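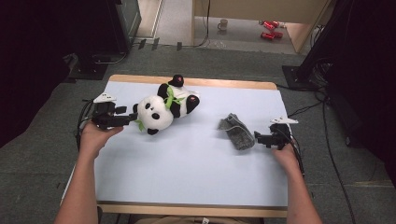

Panda and gray sock

Hi everyone,

Thank you all for the kind notes about the Skisimia pattern – I read every one of them, some of them twice! Yiran Xie asked whether the border can be left off for a crib size, and yes, it can, just add 12 inches to your binding.

Now, the June fabric order. Gitwood will hold the price for us if we take up to 200 yards between us, and I'd love to see us get there (the blues are so pretty this year). Please send me your color numbers along with your yardage, and tell me if you'd like yours mailed or if you'll pick it up at the shop. 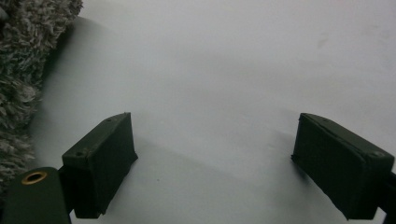 Lingyun Xue wrote:

> I'd take 20 yards, but is the backing the same weight as last time? Mine shrank a good bit in the wash and I had to square up the whole top again.

It's a new backing, Lingyun, a little heavier, and I'd still wash it before you cut.
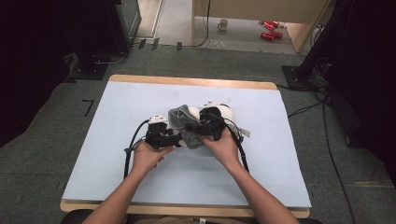 The batting comes on a separate bill, so please don't add it to your fabric total. Xinyi Xiao is keeping that list and would like to hear from you directly.

Happy stitching,
Shufen Fu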